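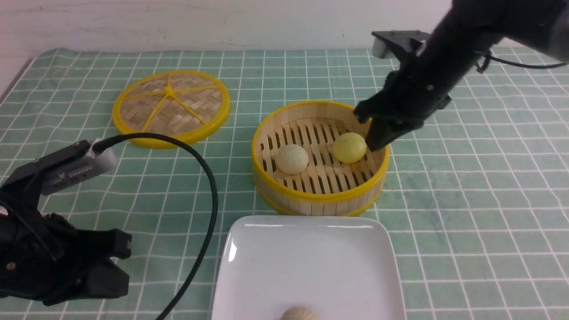

Thijs Segers
Course tutor, Steamed Doughs and Fillings

Print this page
E-mail this page

Session 4: Bamboo steamers and plain buns

These notes go with the afternoon session in November. Read them beforehand if you missed Session 3, as the dough is the same one and I will not go through the kneading again.

1. The steamer

A bamboo steamer has two parts, the basket and the lid. The basket has an upright wall and a floor of slats with gaps between them. Steam rises through the gaps and heats the buns from underneath. The woven lid lets some of it out again, so less water collects and drips than it would under a metal lid.

Many of the steamers sold now have coloured plastic banding. The one at the top of these notes has a yellow rim on both basket and lid, with thin yellow spokes across the weave of the lid. Plain ones bound with cane work in the same way. If yours has plastic parts, keep them well clear of the flame and check the seller's instructions before the first use.

Soak a new basket in cold water, rinse it and steam it empty once. Do not use washing-up liquid on it. The Kemix baskets in the teaching kitchen have already been done.

2. The dough

For one class batch:
800 g plain flour
232 g milk
198 g water
dried yeast, sugar and a little oil as in the Session 3 notes

Warm the milk and water together until they feel just warm to the finger. Add them slowly and hold back the last spoonful until you see how the flour takes it. Goossens flour needs all of it. Helleck is softer and may not.

For yellow buns, replace part of the water with the same weight of smooth pumpkin purée. The purée varies a good deal – drain it in a sieve first if it looks loose.

3. Shaping

Smooth bun: cup the piece of dough under your hand and roll it on a dry board until the skin is tight. Set it down with the join underneath.

Pleated bun: roll the piece flat, thinner at the edge than in the middle. Gather the edge in small folds, turning as you go, and pinch the centre shut. Leave the pleats on top. In the photograph the pale bun has a pleated top and the yellow one is smoother. It is worth practising both on the same batch of dough.

4. Steaming

Put a square of baking paper under each bun. Leave space between them and away from the wall, as they will swell. Let them prove in the basket with the lid on, over a pan of warm water with the heat off. When they feel light, bring the water to the boil and steam over a medium heat.

The 2000 watt hobs at the back are quicker than the others, so turn those down earlier. At the end, switch off and leave the lid alone for a few minutes – buns uncovered too soon tend to wrinkle.

5. Serving and clearing up

Lay the lid flat on the table and move the buns to a plate with tongs. A square plate takes four of the small size.

Brush the slats under running water and stand the basket on its side to dry. Put it away only when it is fully dry, on the open shelf next to the Ritano pans.

For next time: bring a small rolling pin and read the section on fillings.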